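四、圆桌台布的使用、流转与损耗

（一）研究对象与资料来源

本节讨论台布在公共宴会场所中的日常使用。前文已就法德斯特德（Fadstead）与阿伦索普（Arenthorpe）两地宴会业的沿革作了交代，本节不再重复，仅就台布从入库、铺设、撤换到报废的过程展开分析。台布在既有文献中多被归入“餐具及其他用品”一类，其采购金额不高，单件价值有限，研究者因而较少为其单设章目。就场所经营者而言，台布却是更换最频繁、外送最频繁、往来凭证最多的一类物品，其管理状况在相当程度上反映了场所与洗涤承包商、活动承办方之间的关系。

所用资料分为两类。第一类为台布流转单，共611份，取自四家宴会场所的库房，每份对应一批台布的一次外送或归还，载明尺寸、颜色、件数、经手部门及备注。第二类为问卷，回收有效问卷234份，填写者为场所内直接接触台布的工作人员，包括铺台、撤台、清点和库房登记各岗位。流转单的格式在四家场所之间并不统一。法德斯特德的两家沿用同一承包商斯坦丘（Stanciu）提供的复写式单据，阿伦索普的两家则使用自行印制的表格，其中一家在备注栏之外另设“折痕”一栏，另一家没有备注栏，工作人员习惯将情况写在单据背面。录入时，背面文字一并转录，字迹无法辨认者按缺失处理，不作推测。

流转单的优点在于连续，缺点在于它只记录离开或进入库房的台布。在场内被临时挪作他用的台布，例如垫在签到桌下、盖在备用椅上或铺在搬运车里，均不进入单据。问卷中有专项询问此类情况，答复显示其相当普遍，且多数填写者并不认为这属于“使用不当”。因此，凡涉及使用频次的表述，本节均以单据为准；凡涉及使用方式的表述，则以问卷为主，并在文中注明。

（二）尺寸选配与垂边

台布尺寸的选配是全部环节中争议最多的一项。圆桌所用台布有圆形与方形之分。方形台布裁制简便，折叠与熨烫均较省工，洗涤承包商通常乐于承接；其缺陷在于四角下垂较长，四边下垂较短，若桌径与布幅搭配失当，布角触地而布边悬空，客人就座与服务人员行走均受影响。圆形台布垂边均匀，但折叠后层次不齐，在库房中不易码放，熨烫时弧边容易拉伸变形。两地场所在这一问题上的做法有明显差异：法德斯特德以方形为主，阿伦索普以圆形为主。问卷中的开放题表明，这一差异主要源于历史采购，现任工作人员大多不了解当初的选择理由，却都能就本场所的做法给出一套完整的辩护。

垂边的长度在行业内有三种习惯叫法，即短垂、中垂与落地。短垂便于通行和打扫，多用于午间会议和茶歇；中垂为正式餐会所常用，布边大致落在座面的高度；落地多见于婚宴和展示桌，遮蔽效果完整，桌腿与桌下物品均不外露。三者之间的界线在实践中并不严格。流转单上的“中垂”有时仅表示“手头最合适的一批”，同一批台布在不同活动中被登记为不同垂边类型的情况并不罕见。研究者在整理时曾尝试以尺寸统一换算，终因部分单据未载桌径而放弃，改以登记原文为准。
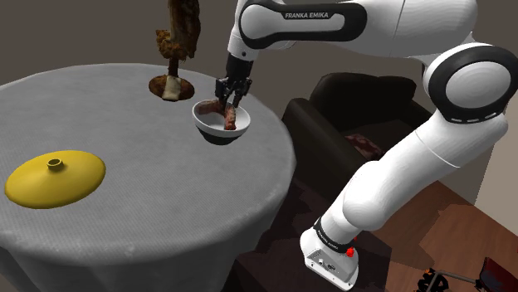 垂边类型的差别最终要落实到布料在桌沿处的表现上，经营者在选购时对此往往估计不足。样布通常以平铺方式展示，采购人员据以判断颜色、织纹与手感，而布料越过桌沿之后如何弯折、如何下垂，在样布上无从得知。图1中的圆桌铺有浅灰色台布，织纹细密，桌面部分平伏，至边缘处形成圆缓的弧形，其下则呈较松的褶裥，色调也较桌面为深。这种台面与垂边之间的明暗差异，在浅色台布上尤其需要纳入考虑：订货时所确认的颜色是平铺状态下的颜色，而入座的客人和进门的来宾首先看到的往往是垂下的部分。问卷中有多名填写者提到，同一批台布在铺设之后“看上去不像同一个颜色”，并据此向承包商提出更换。承包商方面的回复一般是检验合格，双方各执一词，相关往来函件有时延续数周。就本节所见资料而言，此类纠纷中有相当一部分可以通过在选样阶段增加一次实桌试铺来避免。

关于桌沿弧度的处理，各场所的做法亦不相同。部分场所在桌面与台布之间加铺一层衬垫，俗称“台呢”，用以减轻餐具碰撞声并防止台布滑移。衬垫的裁剪若略大于桌面，桌沿处便会加厚，台布越过时弧度较缓；若衬垫小于桌面，则边缘一圈可见轻微凹陷，铺台人员称之为“露圈”。露圈不影响使用，但在侧光下较为显眼，宴会主管通常要求返工。阿伦索普一家场所将衬垫固定于桌面，长期不拆，铺台效率较高，代价是衬垫受潮后不易发现。该场所的单据背面多次出现“有味”二字，经与洗涤记录比对，相应批次的台布在洗后检验中均无异常，问题更可能出自衬垫。

（三）铺设与撤换的工序

铺台的基本工序在各场所之间差别不大，依次为核对桌径、展开、定中、理边、检查。定中指将台布的中心折痕与桌面中心对齐，圆桌因无边角可供参照，定中较长桌为难。熟练人员依靠熨烫留下的十字折痕判断位置，因此折叠方式对铺设质量有直接影响。斯坦丘曾一度改用卷筒方式交付台布，以减少折痕，法德斯特德的两家场所试用后均要求恢复折叠。其书面意见称，卷筒台布表面平整，但铺台人员失去了定中的依据，返工增多，总工时反而上升。这一事例说明，折痕在质量标准中被列为瑕疵，在作业现场却具有实际用途，两套评价体系之间缺乏沟通。

撤换环节的要求主要在于速度和分类。撤下的台布应按颜色、尺寸和污损程度分别装袋，污损程度又分为常规、重污和特殊三级，特殊级包括蜡渍、油墨和烧灼。分类在理论上由撤台人员当场完成，实际则常推迟到库房。问卷显示，推迟分类的主要原因是活动结束时间较晚，撤台与清场由同一班人员承担。推迟的后果是蜡渍与红酒渍相互沾染，原本可以常规处理的台布被整袋定为重污，洗涤费用随之上调。阿伦索普的一家场所为此在撤台推车上加装隔板，将三级分开放置。该场所的管理人员在答复中认为此举效果良好，但由于隔板安装前的单据不完整，本研究无法就此作出量化判断。
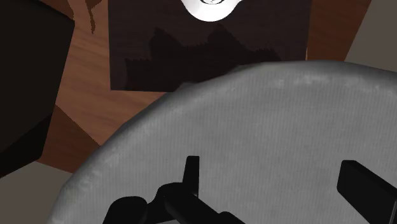
撤换与座椅的摆放亦有牵连。椅子紧靠桌沿时，垂边容易被椅座压住或夹在扶手与桌腿之间，撤台人员若未先行移开座椅便抽取台布，轻则拉松锁边，重则沿织纹撕裂。流转单备注中出现的“边破”“角破”“抽丝”等字样，多集中于座位较密的活动。包覆织物的椅子在这一点上尤应注意，布面与布面之间摩擦较大，台布不易滑脱。四家场所中已有两家在作业规程中明确规定先撤椅后撤布，但问卷反映，遇有连场活动时该规定难以执行，工作人员多凭经验处置。

座椅包覆织物与台布的色彩协调，是宴会主管另一项日常关切。两者通常由不同供应商提供，更新周期也不一致：台布损耗快、补货勤，座椅一经购入往往使用多年。于是常见的情形是，座椅颜色固定不变，台布的颜色随每次补货略有偏移，经过若干次补货之后，二者的搭配已与最初方案相去甚远。由于每次偏移都很小，验收时又只与上一批作比较，偏差不易被察觉。法德斯特德一家场所的库房保存有最初的标准色样，但据该场所答复，色样长期与其他布料混放，已有褪色，不再适合作为比对依据。本研究建议将标准色样避光单独保存，并在验收单上增设与标准色样比对一项。

（四）洗涤周期与报废判定

台布的使用寿命通常以洗涤次数计。承包商在合同中一般载明推荐次数，超过该次数后不再承担缩水和褪色责任。各场所对这一条款的理解并不一致。有的场所将其视为报废标准，到期即停用；有的场所仅视为责任界限，到期后继续使用，由自身承担损耗。后一种做法在单据上不易识别，因为到期后的台布有时改以内部编号流转，与承包商的编号脱节。录入过程中，凡同一批台布前后编号不一致者，均以尺寸、颜色与首次入库记录三项进行比对，三项相符方予合并。

试用于阿伦索普一家场所的菲尔卡拉赫（Firkalach）登记簿，即为解决编号脱节问题而设。该登记簿以批次为单位，每批一页，洗涤、修补、改作他用和报废均在同一页内依次登记，页首粘贴一小块原布，供日后比对。登记簿自8月1日起试用，至十一月止，试用期间未更换登记人员。从已填写的页面来看，修补与改作他用两项的登记明显多于以往的流转单，说明此前这两类情况确有遗漏。登记簿的不足在于查找不便：台布按批次集中登记，而日常查询多按活动进行，工作人员需另备一份活动对照表，两表之间的更新时有先后，个别页面因此出现重复登记。

报废判定的标准可分为外观、尺寸与结构三个方面。外观包括不可去除的污渍、明显褪色和起毛；尺寸指缩水后垂边不足，无法满足原定用途；结构指锁边脱落、破洞和织物变薄。三者之中，外观问题最常被引为报废理由，结构问题次之，尺寸问题最少。然而对照修补记录可以发现，尺寸不足的台布往往并未报废，而是降级使用，由落地改为中垂，或由中垂改为短垂，直至出现外观或结构问题时方予淘汰。换言之，登记的报废理由只反映最后一次判定，未能反映此前的降级过程。若仅以报废单统计损耗原因，尺寸问题的影响将被低估。

降级使用在经营上具有合理性，但也带来管理上的困难。降级后的台布与原规格台布混放，外观相近，铺台时容易误取，造成同一厅内各桌垂边参差。部分场所以色线在布角作标记加以区分，标记方法由各场所自定，与承包商的洗涤标记有时重复。法德斯特德即发生过承包商将场所的降级标记误认为洗涤批次标记并予拆除的情况，双方事后约定，场所标记一律缝于布边内侧，承包商标记缝于外侧。该约定目前以口头形式执行，尚未写入合同文本。

（五）改作他用与残值

报废台布的去向在单据中记载最少。问卷答复中提到的用途包括裁作擦拭布、包裹瓷器、覆盖库存桌椅，以及转赠当地学校的美术课堂。裁作擦拭布的做法最为常见，棉质台布尤其适用，混纺台布吸水较差，多用于覆盖和包裹。就财务处理而言，四家场所均将报废台布的残值记为零，裁制擦拭布所节省的采购费用则计入清洁用品科目，两者在账面上没有联系。这一处理方式并无不当，但使得台布的实际成本略显偏高，在比较自购与租赁两种方案时可能影响判断。

租赁方案下，报废台布归承包商所有，场所不得自行裁用。问卷中，租赁场所的工作人员对此表示不便者较多，理由多为临时需要擦拭布而手边无布可用。斯坦丘的现行合同允许场所保留少量报废台布，但须逐件登记并由双方签字，手续较繁，实际利用者很少。后续合同如能按批次简化登记，并与前述批次登记簿的页面合并使用，可望减少重复填写。

（六）资料的局限

本节资料存在若干局限。其一，四家场所均以圆桌宴会为主要业务，所得认识不宜直接推及以长桌为主的会议场所。其二，流转单由经手人员填写，其详略受当班忙闲影响，活动密集时期的备注普遍较短，这些时期恰恰是损耗较多的时期，二者叠加可能使破损原因的记录偏少。其三，问卷以岗位为单位发放，同一人员兼任多个岗位时由其本人选定一项填写，岗位之间的比较因此只具参考意义。其四，洗涤承包商一侧的内部记录未能取得，文中涉及承包商的表述均依据场所留存的往来函件和合同文本。关于洗涤工艺对垂边形态的影响，将在下一节结合布样测试另行讨论。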